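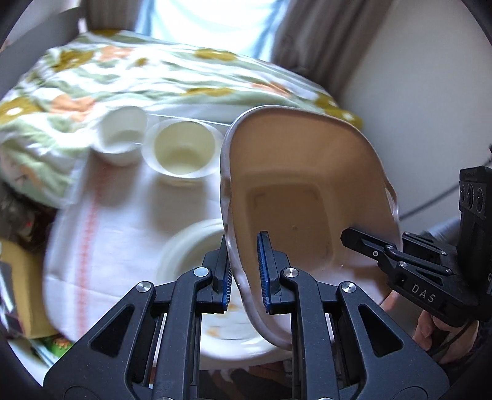 **How hard should a gripper squeeze a thin plastic tub?** Only as hard as it takes to keep the rim from sliding when you tilt it. If the wall bows or the rim goes out of shape, you've gone too far, so open up a little and write down the setting that worked.

# Unit 3: Good practice for tabletop handling

Notes for the Orkham evening course, updated February 13, 2022. I've rewritten the section on two-handed work because last term's version confused people (sorry, that was me trying to fit it all on one side of paper). Everything else is close to the old handout, with a few additions from Pauline Sowerby, who read the draft and covered it in green ink.

## Where rules come from

People ask me every term whether there's one big book of rules for this stuff. There are published safety standards for industrial robots, and for machines that share a space with people, and you should know how to look them up before you build anything for a customer. We'll do that in Unit 5. What I'm after here is the layer underneath: the house rules a small shop writes for itself so that Monday's work can be compared with Thursday's.

A house rule is worth having if somebody else can follow it without phoning you. "Be careful with cups" isn't a rule. "Don't carry one item across the top of another open item" is a rule, and I can look at a recording and tell you whether you kept it!

## Before you start

Do these in order. It takes a few minutes and I'd like it to become dull.

1. Look at both pads on each gripper. Wipe off grease and crumbs. If the ribs have worn flat in the middle, swap the pad and log it.
2. Open and close the fingers fully, twice, with nothing between them. Listen as well as look.
3. Check the screws in the linkage by eye. If one stands proud, stop and tighten it.
4. Follow every cable from end to end with your hand. It should never be able to drag across the table when the arm moves.
5. Smooth out the cloth where you plan to set things down. A fold under a cup is a spill waiting to happen.
6. Decide where each item is going to end up, and say it out loud if you have a partner.

Dean Gosling used to run this with a laminated card and a grease pencil, and I still think that beats the tablet version. You can't swipe past a card.

## Holding things by the rim

Most kitchen items get picked up by the rim, so most of our trouble starts there. Tubs, bowls, cups and plates all have one, and they all behave differently.

**Thin plastic.** It flexes. Grip where the wall curves, close to a corner if there is one, as the shape is stiffer there. Go in straight so both pads touch at the same time. If one pad gets there first you'll push the tub along the table and then chase it.

**Wide tubs and basins.** The weight hangs a long way from the fingers, and the tub wants to swing. Lift slowly for the first inch and watch the far edge. If it droops and keeps drooping, put it down and take a new hold. Tilting is fine when it's empty. If there's any liquid left in it, keep it level until you're over the place you want to pour.

**Small cups.** Easy to hold and very easy to knock. Keep a hand's width of clear table between a cup and anything you're about to move, and don't leave one right at the edge of a loose cloth, where a tug on the fabric can take the cup with it.

**Plates.** Dirty plates count as wet plates. Sauce on a pad changes the friction for the rest of the session, so plates go last unless the task sheet says otherwise.

## Two grippers, one object

This is the rewritten part, so please read it even if you took Unit 2 with me.

One side leads. Agree on which before anyone touches anything, and stick with it until the object is back on the table. The leading side holds; the other side steadies, turns or wipes. If you need to trade jobs in the middle, both sides hold still for a full breath, the second one closes, and only then does the first one open.

Come at the object from different sides. If both tools reach in from the same direction the linkages will tangle sooner or later, and the camera on one will be looking at the back of the other. Opposite corners of a square tub work nicely.

Keep fingers (your real ones) on the handles. I know it's tempting to steady a wobbly rim with a thumb. Don't! Put the thing down, open the gripper, then use your hand.

## Force settings

The Skirerico rig in our lab shows grip as a plain number with no unit, which drives Pauline up the wall. Treat it as a dial that only means something on that rig. On ours, 29 holds an empty plastic tub without bending it, and 128 is where I want you to stop for anything you'd find in a kitchen. If you think you need more than that, the problem is your hold or your pads, so come and find me.

If you're on the Magsi bench the numbers don't carry over. Start at the bottom and work up in small steps.

## Keeping a log

Write the log as you go. Memory is terrible at this, mine especially. Each line needs:

- the item and where you gripped it
- the setting
- what happened (held, slipped, dropped, bent)
- anything you changed before the next try

Leave the bad tries in. The Latico log we use in class has 551 lines, and the drops are the part I go back to over and over. Somebody cleaned up an earlier copy to make it look tidier and we lost all the useful bits, so now nothing gets deleted. If a line is wrong, add a second one that says so.

## When to stop

Stop if you hear a new noise, if a cable catches, if anyone reaches over the table, or if you've forgotten which side is leading. You don't need my okay and you don't need to explain it until afterward. Call "hold," open nothing, and look.

Opening nothing matters more than it sounds. Most people's first instinct is to let go, and letting go of a tilted tub drops it onto whatever is under it.

## For next time

Write three house rules for clearing a table after a meal. One sentence each, everyday words, and each one something I could check from a recording. Swap with your neighbor and try to break theirs. Bring both versions, scribbles and all, and we'll argue about them before we get to the April lab schedule.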